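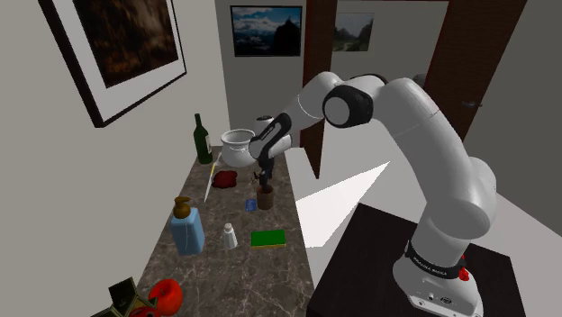
The arm over the marble counter in the Esis kitchen, as rendered in the simulation.

Home Visits Notes Archive Contact
Reading time: 5 minutes
Last updated: January

Kornotex has its workshop at the end of the industrial road in Cidcombe, after the tire dealer. I was invited there with a small group from our evening course in maintenance. We had asked to see how a single robot cell is prepared and kept in order, and they gave us a whole afternoon for it.

The cell is called Esis. It exists two times, once on the workshop floor and once as a simulated kitchen on the computer, and the simulated one is where every change begins. I had expected a gray grid with a few cubes in it. The kitchen they work with has pictures on the walls, a doorway to the next room and a wine bottle at the back of the counter. The arm stands on a dark pedestal on the other side of a strip of floor, so it must reach across before it can do anything. Our host explained that this gap is the most discussed distance in the whole project. In the first version the base was too far away, and the elbow became almost straight when the gripper went to the back of the counter. They moved the pedestal 12 centimeters closer and saved the layout under a new name.

On the counter are the things which the gripper must pick up or go around, among them a knife, a sponge, a soap bottle and a brown cup. Each one has its own small file with weight, friction and grip width. When somebody changes one of these values, a test of 64 attempts starts by itself during the night. In the morning the result is on a sheet beside the coffee machine, on paper, which I liked very much.

The cup made the most trouble, they told us. It is a simple cylinder, but the gripper comes to it from straight above, and a small error in height is enough to touch the rim. For two weeks they searched in the motion program. Then somebody found that the counter in the model was thicker than the counter on the drawing. The correction took one minute.

After this we went down to the real Esis. The air in the hall smelled of cutting oil from the neighbor company. The technician had stopped the arm for us and showed the weekly check, and I write it here as I noted it:

Wipe the fingers with a cloth and a little alcohol, and look at the pads under a lamp.
Check the bolts of the base with the torque wrench.
Move each joint slowly by hand and listen.
Drive to the reference point and write the difference in the book.
Press the stop button once while the arm is moving slowly, then release it and start again.

The whole check takes 60 minutes if nothing is found. The finger pads are replaced when the edge becomes shiny, and he keeps the old ones in a glass jar. I asked if this is for some analysis. He said no, he only does not like to throw them away.

The part I found most useful was the book itself. If the reference difference grows two weeks one after the other, they change nothing on the arm at first. They go back to the simulation and put the same error in there – on purpose – to see which of the objects would be missed. So they know already what to look for before they open a tool box. I would like to try the same with our training machine, although we have only a spreadsheet and no kitchen.

There was also a short talk in the Shimada room about lighting. The window in the simulated kitchen can be set to any time of day, and a bright patch on the floor had confused the object detection in an early test. Now they run each layout with several kinds of light. I did not understand all of this talk, the slides were small and I sat behind a pillar.

For people who want to go: the bus from the station is number 70 and stops at the tire dealer. Closed shoes are required in the hall, and they lend safety glasses at the entrance. Photography is allowed upstairs only. Groups should write at least a month before, and it is good to say in the message if you want to see the weekly check, as it is done in the early afternoon and the arm is needed again after that.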